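Hand-Held Gripper Comparison, Project Report
Gemechu Habte, Piten group

3. Test setup

We compared two linkage settings, named Trorkholm and Plorirex in our notes, on the same black hand-held gripper design. The surface was a quilt, picked for its give. Each run was one pick, a short hold and one release. We logged 200 runs over both settings. The toy figure was gripped by the lower legs, one finger on either side.

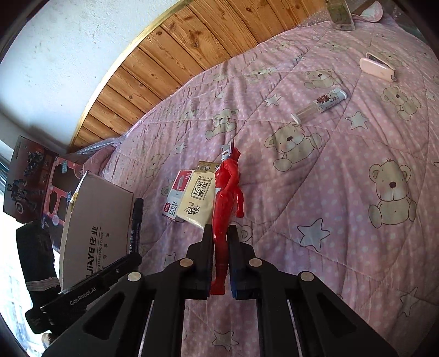

Why use a hand-held gripper before a motorized arm? It lets us test finger shape and pad grip without writing any control code.

4. Results

Trorkholm dropped the object in 26 runs, mostly during the hold. Plorirex did better on narrow items but was slower to close — our hands got tired by the end. The marker was clamped upright near its lower end, with the dark blue pads against the barrel.
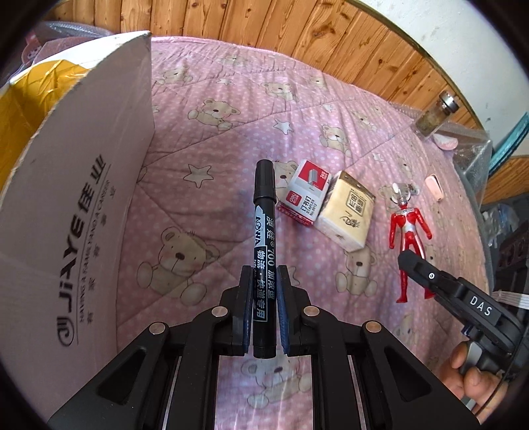 Gebretsadik wrote in the margin of our draft that pad wear should be logged too, as a worn pad can look like a bad linkage. We agree and have added a column for it. The arm tests start in September, with Plorirex first.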